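Ticket 454: Stock counts drift after nightly sync
Product: Fogh inventory, web version
Opened by: Dagný Baldursdóttir, Purano (homewares)
Assigned to: Leif Sveinbjörnsson, Codik support
Priority: Normal (customer asked for High)
Opened: 21/08/2020
Status: Closed, with objection from customer

Dagný Baldursdóttir
Every morning the stock numbers in Fogh are wrong for part of our kitchen range. They are right when I close the shop and wrong when I open it. No sales go through at night. The web store is switched to "browse only" after closing, so please don't tell me it's web orders. I was told that on the phone already and it cannot be true.

Worst one is the enamel mug, item 138. I set it to 100 last night and this morning it says 84.

Leif Sveinbjörnsson
Thanks for the report. Could you clear your browser cache and log in again? Sometimes an old page is shown after the nightly sync.

Dagný Baldursdóttir
I cleared it. Still 84. I also looked on the tablet in the stockroom, which had never opened that page before, and it says 84 too. I don't see how two machines could have the same stale page, but I did what you asked.

Leif Sveinbjörnsson
Understood. Please send the sync log: Settings, then Connections, then Nightly, then Download.

Dagný Baldursdóttir
Attached. The part for item 138:

sync start
read item 138 local qty 100
read item 138 remote qty 100
compare: no difference
apply pending adjustments: 1
write item 138 qty 84
sync end, 0 errors

It says no difference and then it changes the number. Then it says 0 errors. What is a pending adjustment and who made it? I didn't.

Leif Sveinbjörnsson
A pending adjustment is normally a manual correction that was saved but not posted. Is it possible that a colleague entered a correction of minus 16 and left it open? Reports, Adjustments, filter by Open.

Dagný Baldursdóttir
The list of open adjustments is empty. I filtered by Open, by Draft and by All. There are three of us with a login. I asked the other two, and neither has touched mugs.

I'd like this moved to somebody who can look at the database. "Is it possible that a colleague" is where every one of my tickets goes.

Leif Sveinbjörnsson
Escalating to second line.

Birthe Norðdahl (second line)
I've read the thread. Before I look at the tables, two questions. Do you use the bundle feature, where several items are sold together under one code? And has anything been imported from a spreadsheet since March?

Dagný Baldursdóttir
Bundles, yes. We had a picnic set with four mugs in it. It was discontinued and I deleted the bundle myself. Imports, no.

Birthe Norðdahl
Deleted, or archived? The button says Delete but in the version you are on it archives.

Dagný Baldursdóttir
I pressed the button that says Delete. If it does something else, I'd call that a fault as well.

Birthe Norðdahl
Noted. The picnic set is still in your tables as an archived bundle, with four reservations against it that were never released. Four sets, four mugs each, gives you the 16. The nightly job picks up the reservations, treats them as a pending adjustment and takes the mugs off. When you correct the number by hand, the job sees a fresh count and does it again.

The open adjustments report doesn't list reservations, so it was always going to look empty to you.

Workaround until a fix is released:
1. Settings, then Items, tick Show archived.
2. Open the picnic set and choose Restore.
3. On the Reservations tab, select all and choose Release.
4. Archive the bundle again.
5. Set item 138 to the counted quantity.

Dagný Baldursdóttir
Done, all five steps. The count held overnight. I'll believe it when it has held for a week. The last workaround I was given by your firm also worked for one night.

Also, step 3 gave me a yellow box saying "Some items may be affected." Which items? It doesn't say.

Birthe Norðdahl
That box appears on every release, whatever is selected. I agree it isn't useful. I've passed it on.

Þröstur Ravn (account manager)
Hello Dagný, glad to see this is moving! While you wait for the fix, you may like to try the new item page layout, which is now live for all customers. It has room for a large picture at the top and keeps the stock history one click away.

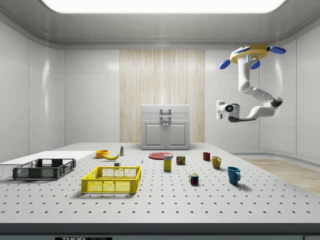
Dagný Baldursdóttir
I didn't ask for a new layout. One click away is one click further than it is now, because at present the history is on the same page. Does the new layout show reservations? That would have saved me this whole ticket.

Þröstur Ravn
Not in this version. I can add it as a wish.

Dagný Baldursdóttir
Then please leave our account on the old one.

Birthe Norðdahl
Confirmed, your account stays on the old layout. Fix for the nightly job is in testing: archived bundles will be skipped, and the log will name the source of each adjustment. Jelesitz, who host the sync service, need to restart it on their side when it goes out. Expect one night with no sync.

Dagný Baldursdóttir
Will I be told which night?

Birthe Norðdahl
Yes, by email, the day before.

Dagný Baldursdóttir
The email came the morning after. The sync is running again and item 138 is correct. I counted the mugs on the shelf and they agree with the screen. The log now reads "pending adjustments: 0", so I accept that part is fixed.

I don't accept that the ticket is solved. The button still says Delete.

Leif Sveinbjörnsson
The wording of the button is tracked separately, so I'm closing this one as resolved. You can reopen within the usual period.

Dagný Baldursdóttir
Please send me the number of the separate ticket and put my objection on this one.

Leif Sveinbjörnsson
Objection added. I've asked Þórey Hafþórsson, who looks after the wording requests, to send you the number.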